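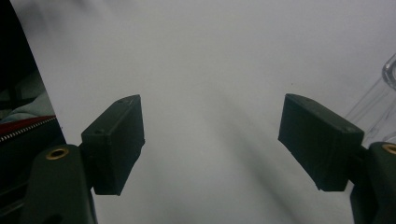

Slide 1. Hand-held gripper, fingers open over the white surface.

Speaker notes, Warkthorpe meeting, 2025-09-27

Leave slide 1 up while people sit down. Start when the doors close.

Say what the talk covers: two ways of showing a robot a task. One is to do it yourself with a gripper in your hand. The other is to drive the arm from a distance. We have used both on the Gakik project and I will compare them.

Point to the fingers on the slide. The pads are plain blocks on dark green mounts, with brass threaded inserts in the mounts. The camera is on the tool, so the slide shows the view it records. Ask the room to look at how much of that view the fingers take up.

Slide 2. By hand
You hold the tool, do the job, and put it down. No arm is needed in the room. A new person can start after one short practice. Our first set was 300 demonstrations of one task, picking up a cup and setting it on a mat.
Main fault: people move too fast, and they reach into places the arm can't follow. We threw out 27 for that. Say this slowly, it always gets a question.

Slide 3. Remote control
The operator drives the arm with the Lundgren handset. Every movement recorded is one the arm can make. It is slower and more tiring. We stop each operator after 14 runs and swap.
Show the clip here. If it doesn't play, skip it and go on.

Slide 4. What we do now
Hand-held first, to get variety. Then a smaller set by remote control for the parts where contact matters, such as lids and zips. Both go into Wundia and are trained on together. The aim is 1000 demonstrations by November.

Slide 5. Advice for anyone starting
Start each demonstration with the fingers open and clear of the object.
Change the layout of the table between runs.
Keep the failed attempts in a separate folder.
Check the screws on the pads every morning. A pad that has shifted spoils the day's recordings.

Questions. Likely ones: cost of the tool (give the parts list), left-handed users (it works, we have two), and whether the pads wear out (yes, we print spares).

Handouts are on the table by the door.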